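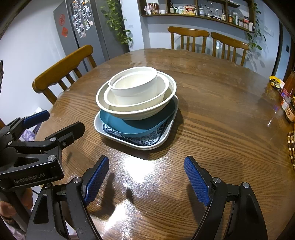

*The stack: big white dish at the bottom, plates in the middle, bowls nested on top.*

I have washed up after a lot of dinners at a lot of tables, and the thing that used to slow me down was never the washing. It was the carrying. Back and forth with one plate in each hand, setting things down wherever there was a gap, then coming back to find the gap had moved. So these are my notes on stacking, plus a few bits on tabletops and chairs that people keep asking me about.

## Start with the biggest flat thing

Pick whichever dish has the widest base and make that your floor. For me it's nearly always a rectangular serving dish, because it has sides and the plates can sit down inside it a little. If a plate rocks when you put it in, try turning it, or swap it for a smaller one. The blue-and-white patterned plate fits inside my white dish, and then the teal one goes over that. The teal one has a raised rim and likes to sit at a tilt, so I give it a wiggle before anything goes on top. If it's still tilting after the wiggle I usually leave it on the table and lift it separately when I'm ready to walk.

Scrape first! I know everybody says this. I skipped it for years and then wondered why the bottoms of my plates were greasier than the tops.

## Bowls go in bowls

Wide and shallow at the bottom, then medium, then the small deep one. Three is my limit for nesting when I'm carrying a stack across the room. I've done more than that and I still think about the sound it made.

A few things I've learned about bowls that stick together:

- Don't pull straight up. Twist gently while you hold the outer one still.
- If twisting does nothing, put cold water in the inner bowl and stand the outer one in warm (not boiling) water for a couple of minutes. Then twist again.
- A drop of dish soap run around the gap helps. So does patience, which I'm short on by about 9 in the evening.
- Put a square of paper towel between bowls you only use now and then. Mine go away for the winter and come out fine.

Ridged bowls collect grime in the grooves on the outside. An old soft toothbrush sorts that out in no time, and you only need to do it every so often.

## How high is too high

My neighbor Lajos Fekete waited tables in Nidham for 27 years and he'll tell you the stack shouldn't come up past the bottom of your breastbone when you're holding it against you. I tried it with his way of carrying, both hands under the bottom dish and elbows tucked in, and it really does feel steadier. He also says never let anyone add a glass to the top. I have a cousin who always adds a glass to the top.

Mine these days is usually 6 pieces, one dish, two plates and three bowls, and that's a comfortable walk to the sink.

## Looking after a shiny wood table

Glossy tabletops are lovely and they show *everything*. Fingerprints, rings, the track where somebody slid a dish across instead of lifting it. What works for me:

1. Lift, don't slide. Check the underside of your serving dish with a fingertip – unglazed rims are rough and will scratch a varnished top.
2. Wipe with a cloth that's been wrung out hard, going along the grain, then go over it straight away with a dry one.
3. Get your head down low and look across the table toward the light. The glare from a ceiling lamp is annoying while you're eating, but it's the best smear detector you'll ever own.
4. For pale rings, leave them overnight before you panic. Some fade by themselves.

I used to use a spray polish I picked up at the market in Latthorpe. It looked wonderful for an hour and then every crumb stuck to it. Plain damp cloth now, with a tiny bit of dish soap in the water if it's been a sticky meal.

## Chairs with spindles

Nice to look at, a pain to dust. Put an old sock over your hand and run it up and down each spindle, then finish with the curved top rail where everyone grabs hold. The rail is where the finish goes dull first, so that's the part I wash, maybe once a month.

Pull the chairs out before you start clearing, too. I bump the one nearest the refrigerator with my hip every single time if I forget, and bumping a chair with an armful of bowls is no fun.

## Putting it all away

Same order as the stack, more or less. Big dish at the bottom of the cupboard, plates on top with a bit of cloth between the patterned one and its neighbor, bowls on their own shelf. Make sure everything's properly dry or you'll get that stale cupboard smell, and the bowls will stick worse than before.

Next time I'll get to baking trays, which I keep standing on their sides in a file rack.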